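호니드베르크 구독 라이선스

호니드베르크 구독 라이선스(Honidberg Subscription License, 약칭 HSL)는 산업 자동화 소프트웨어 기업 포넥스(Ponex)가 제어반 설계 및 운전 감시용 제품군 호니드베르크에 적용하는 기간제 사용권 체계이다. 종전의 영구 사용권과 연간 유지보수 계약을 하나의 계약으로 통합한 형태이며, 엔지니어링 편집기, 실행 환경, 이력 저장 서버, 원격 갱신 서비스의 사용권을 포함한다. 약관의 현행 개정판은 2021년 10월 29일에 공표되었다.

개요

호니드베르크는 생산 설비의 조작반, 신호표, 경보 화면을 한 프로젝트 파일 안에서 정의하고 이를 현장 단말에 배포하는 소프트웨어이다. 초기 판은 설치 매체와 하드웨어 동글의 형태로 공급되었으며, 사용권은 동글 한 개에 귀속되었다. 동글 방식에서는 사용 기간의 제한이 없었으나 주 버전이 바뀔 때마다 갱신 대금을 별도로 지불해야 했다. 유지보수 계약을 체결하지 않은 고객은 보안 수정본을 받을 수 없었고, 이 때문에 동일한 사업장 안에서도 서로 다른 버전이 병존하는 경우가 많았다.

HSL은 이러한 버전 분산을 줄이고 매출 인식을 기간 단위로 전환하기 위해 도입되었다. 사용권은 동글이 아니라 고객 계정에 귀속되며, 계정 관리자가 개별 단말 또는 사용자에게 좌석을 할당한다. 계약 기간 중에 배포된 모든 주 버전과 수정본은 추가 대금 없이 설치할 수 있다.

명칭

호니드베르크라는 명칭은 제품군 전체와 그 핵심 편집기를 함께 가리킨다. 혼동을 피하기 위해 기술 문서에서는 편집기를 호니드베르크 스튜디오로, 실행 환경을 호니드베르크 런타임으로 구분하여 적는다. 카레(Carré)는 화면 구성 요소 라이브러리의 명칭이며, 지마노(Zimano)는 사용권 발급과 갱신을 담당하는 서버 구성 요소의 명칭이다. 카레는 독립 제품으로 판매된 적이 있으나 현재는 HSL에 포함된 형태로만 공급된다.

연혁

구독 전환 계획은 포넥스의 제품 라이선스 부문을 맡은 뤼디빈 마야르(Ludivine Maillard)가 작성한 내부 문서에서 출발하였다. 이 문서는 영구 사용권 고객을 유지보수 계약 보유 여부와 설치 버전에 따라 분류하고, 각 집단에 서로 다른 전환 조건을 적용할 것을 제안하였다. 시범 적용 대상은 고객사 23곳이었으며, 시범 기간에는 동글과 계정 방식의 병행 사용이 허용되었다.

시범 적용에서 제기된 주된 문제는 외부망과 분리된 설비의 인증이었다. 초기 설계에서는 런타임이 정해진 주기마다 지마노 서버에 접속해야 했으나, 다수의 생산 현장은 외부 접속을 허용하지 않았다. 포넥스는 이에 대응하여 사업장 내부에 설치하는 중계 서버와 파일 교환식 인증을 추가하였다. 두 방식은 정식 약관에도 그대로 반영되었다.

정식 시행 이후 신규 고객에 대한 영구 사용권 판매는 중단되었다. 기존 영구 사용권은 취소되지 않으며, 보유자는 마지막으로 구입한 주 버전을 계속 사용할 수 있다. 다만 해당 버전에 대한 수정본 배포는 약관이 정한 지원 종료 시점까지로 제한된다.

구성

HSL의 사용권은 다섯 가지 단위로 나뉜다. 편집 좌석은 스튜디오를 사용하는 사람에게 할당되고, 실행 좌석은 런타임이 설치된 단말에 할당된다. 신호 묶음은 하나의 런타임이 처리할 수 있는 외부 신호의 상한을 정한다. 이력 용량은 저장 서버가 보존하는 기록의 범위를 정하며, 서비스 등급은 기술 지원의 응답 조건을 정한다.

신호 묶음의 기본 단위는 신호 2000개이다. 상한을 넘은 프로젝트도 편집과 저장은 가능하지만 배포 단계에서 오류가 발생하며, 이때 표시되는 오류 번호는 3551이다. 내부 변수, 계산식의 중간값, 화면 전환용 변수는 신호 수에 산입되지 않는다. 동일한 외부 신호를 여러 화면에서 참조하는 경우에는 한 개로 계산한다. 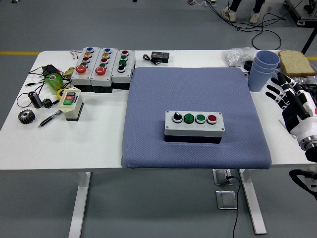 신호의 산정은 장치의 외형이나 함체의 수가 아니라 런타임에 등록된 입출력 주소를 기준으로 한다. 주소는 프로젝트 컴파일 시점에 집계되며, 집계 결과는 배포 보고서의 첫 항목에 기록된다. 물리 조작반의 경우 각 조작 요소가 제어기를 거쳐 런타임에 개별 주소로 등록되었는지가 판단의 기준이 된다. 예컨대 검은색 회전식 선택 스위치 하나와 녹색 누름 버튼 두 개, 적색 누름 버튼 하나를 일렬로 둔 연회색 제어함은, 요소마다 입력 주소 하나를 부여하면 네 개의 신호로 산정된다. 선택 스위치의 위치별로 주소를 따로 부여하면 그만큼 신호가 늘어난다. 청색, 황색, 적색, 녹색 버튼 아래에 버섯형 비상정지 버튼을 둔 세로 배열의 제어함도 같은 원칙을 따르며, 비상정지의 상태를 감시 목적으로 읽어 오는 주소 역시 일반 신호로 취급된다. 배선만 되어 있고 런타임에 등록되지 않은 접점은 산정에서 제외된다.

편집 좌석은 지정형과 공유형으로 구분된다. 지정형은 특정 계정에 고정되며, 할당 변경은 계정 관리자가 수행한다. 공유형은 동시 접속 수를 기준으로 하고 편집기를 종료하면 즉시 반환된다. 비정상 종료로 반환되지 않은 좌석은 지마노 관리 화면에서 강제로 회수할 수 있다.

인증 방식

인증은 직접 접속, 중계 접속, 파일 교환의 세 방식으로 이루어진다. 직접 접속에서는 스튜디오와 런타임이 포넥스가 운영하는 지마노 서버에 암호화된 연결을 맺고 사용권 증서를 내려받는다. 증서에는 계정 식별자, 좌석의 종류, 신호 상한, 만료일이 포함되며 전체가 전자서명으로 보호된다.

중계 접속에서는 사업장 내부의 중계 서버가 외부 접속을 대신 수행한다. 개별 단말은 중계 서버와만 통신하므로 설비망을 외부에 개방할 필요가 없다. 중계 서버는 이중화 구성이 가능하나, 두 서버가 서로 다른 좌석 목록을 보유하면 나중에 기록된 목록이 우선한다. 이 규칙은 시각 동기화가 이루어지지 않은 망에서 좌석이 중복 할당되는 원인으로 지적되었다. 이후의 수정본에서는 시각 차이가 허용 범위를 넘을 경우 이중화가 자동으로 해제된다.

파일 교환 방식에서는 관리자가 단말에서 요청 파일을 생성하고, 외부망에 연결된 다른 컴퓨터에서 응답 파일을 받아 단말에 적용한다. 요청 파일은 단말의 하드웨어 정보를 해시 값으로만 담는다. 주기판이나 저장 장치를 교체하면 해시 값이 달라지므로 응답 파일을 새로 발급받아야 한다. 가상 머신에서는 하드웨어 정보 대신 가상 머신의 고유 식별자가 사용되며, 복제된 가상 머신은 별도의 단말로 간주된다.

갱신과 만료

계약은 연 단위로 체결되며 별도의 해지 통지가 없으면 동일한 조건으로 갱신된다. 계약이 만료되면 스튜디오는 읽기 전용 상태로 전환된다. 이 상태에서는 프로젝트를 열고 인쇄하거나 신호표를 표준 형식으로 내보낼 수 있으나, 수정과 배포는 할 수 없다.

런타임은 만료 직후에도 정지하지 않는다. 가동 중인 설비의 갑작스러운 정지를 막기 위해 유예 상태가 적용되며, 유예 상태의 런타임은 모든 신호를 정상적으로 처리하고 관리 화면에만 경고를 표시한다. 유예 상태가 끝난 뒤에도 이미 배포된 프로젝트는 계속 실행되나, 단말을 재시동하면 감시 기능만 활성화되고 화면을 통한 조작 명령은 차단된다. 약관은 안전 관련 정지 기능을 런타임에 의존하지 않는 별도의 회로로 구성할 것을 사용 조건으로 명시한다.

만료 후 재계약한 고객에게는 종전의 계정과 좌석 배치가 복원된다. 이력 저장 서버의 기록은 고객의 설비에 보관되므로 계약 상태와 무관하게 유지되지만, 조회 도구를 사용하려면 유효한 편집 좌석이 필요하다.

영구 사용권의 전환

영구 사용권 보유자는 동글을 반납하거나 비활성화하는 조건으로 HSL로 전환할 수 있다. 전환 고객에게는 첫 계약 기간에 한하여 할인이 적용되며, 할인 폭은 보유 버전과 유지보수 계약의 잔여 기간에 따라 정해진다. 유지보수 계약의 잔여 대금은 구독료로 이월된다.

동글의 비활성화는 스튜디오의 관리 메뉴에서 수행하며 되돌릴 수 없다. 분실한 동글은 서면 확인서로 대체할 수 있으나, 확인서를 제출한 동글이 이후 다시 인증에 사용되면 해당 계정의 전환 할인은 취소된다. 하나의 계정 안에서 영구 사용권과 구독 좌석을 함께 운용하는 것은 허용되지만, 같은 단말에 두 종류의 사용권을 설치하면 구독 증서가 우선 적용된다.

프로젝트 파일의 형식은 전환 과정에서 변경되지 않는다. 그러나 구독판에서 저장한 파일에는 새로운 버전 표시가 기록되며, 종전의 영구판은 이를 열지 못한다. 양방향 교환이 필요한 경우에는 저장 대화상자에서 호환 형식을 선택해야 한다. 호환 형식에서는 카레 라이브러리의 신규 구성 요소가 정지 화상으로 변환된다.

평가

구독 전환에 대한 고객의 반응은 설비의 운용 기간에 따라 갈렸다. 프로젝트 단위로 인력을 편성하는 설비 통합 업체는 공유형 좌석과 기간 조정의 편의를 긍정적으로 보았다. 반면 동일한 설비를 장기간 변경 없이 운용하는 최종 사용자는 누적 비용이 영구 사용권을 초과한다는 점을 문제로 들었다.

신호 산정 방식에 대해서도 이견이 있었다. 상태 감시용 주소를 일반 신호와 동일하게 취급하면 진단 기능을 충실히 구현한 설비일수록 높은 요금을 부담하게 된다는 것이 주된 논지였다. 포넥스는 현행 개정판에서 통신 상태와 단말 자체 진단에 쓰이는 주소를 산정 대상에서 제외하였으나, 제어기를 경유하는 감시 주소의 취급은 변경하지 않았다.

같이 보기

동시 사용자 라이선스
소프트웨어 보호 동글
소프트웨어 유지보수 계약
원격 감시 제어 시스템
인간-기계 인터페이스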